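Returns handling: what changes at the sorting benches from September

Trelholm operations newsletter, 25 July 2023

The soft goods returns line at Larnedora moves to assisted sorting in September. Two of the existing benches will be fitted with a single arm each, and the remaining benches stay manual until the first two have run through a full intake cycle. Talha Paracha's group has been preparing the setup since spring, and the bench layout was fixed last week.

The items in scope are small plush goods: keychain toys, sheep and other animals, and the cloud-shaped pieces that came in with the Cosport range. They are light, they deform when gripped, and many of them are the same color. Hard goods, anything in a sealed carton and anything over 800 grams stay on the old line and are not affected by what follows.

How the work divides

At present one sorter does four things with each returned item: takes it from the table, checks it for damage, decides which bin it belongs in and places it there. Under the new arrangement the check and the decision remain with the sorter. The arm takes over placement for items that have been passed as undamaged. Rejected items are still placed by hand, as are items with a loose clip or ring, since a metal clip caught in the fingers of the gripper stops the arm and needs a manual release.

Target throughput for an assisted bench is 400 items per shift. This is lower than what an experienced sorter reaches today, and it has been set that way on purpose for the first cycle. The figure applies to the bench and will not be used in individual reviews. Aranka Fülöp has confirmed this in writing to all shift leads, and copies are available from her office.

Demonstration work

Before an arm can place an item type, the motion has to be shown to it repeatedly by a person working at the same kind of table with the same bins. Sorters who take part in this are released from the line for the hours involved and paid at the bench rate. Thirteen people have signed up so far. Erzsébet Szabó keeps the list, and further names can be added until the end of August.

Most of the questions received have been about what a demonstration session consists of. In practical terms it is ordinary bin work at a slower pace. The bins stay side by side in the middle of the table, items start on either side of them, and one item is moved at a time. Participants are asked to use the same hand throughout a run, to press the item down into the bin before letting go, and to leave the other hand outside the working area or resting at the rim. Loose sleeves should be pushed back. A run that goes wrong is simply marked and repeated — there is no need to correct it halfway through.

Takeshi Yoshida has asked us to pass on one point from the early runs. Sorters tend to drop plush items from above the rim, which is faster and does no harm, but the arm learns a release height that is too great and the item bounces out of a full bin. Pressing the item in adds a second or so per placement and solves the problem.

Changes to roles

No positions are being removed from the returns line. Two bench positions become bench operator positions, with a change in grade from the date the arms go live. The operator role covers start-up checks, clearing stops, swapping bins and keeping the stop log. Training takes two days and will be given on site by Takács, who supplied the mounts. Lajos Vincze will act as contact for anyone who wants to see the job description before applying.

Rotation continues as before. Sorters on assisted benches will rotate to manual benches every two hours, partly to keep the inspection skills even across the team and partly in response to feedback that watching an arm is more tiring than expected.

Still open

Noise at the operator's position was measured at 59 dB with one arm running. The measurement with both arms running has not been made, and the placement of the second bench depends on it. Bin color is also undecided. The blue bins will be used through the first cycle, but white items and pale labels may call for a second color on the reject side. Comments on either point should go to the shift lead, with the bench number included.
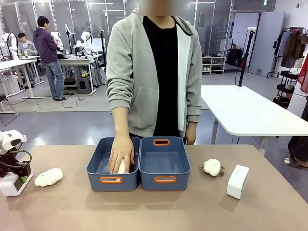
Applications for the two operator positions go to Lajos Vincze on the usual internal form. Sorters who have taken part in demonstration work should note the number of sessions completed in the remarks field.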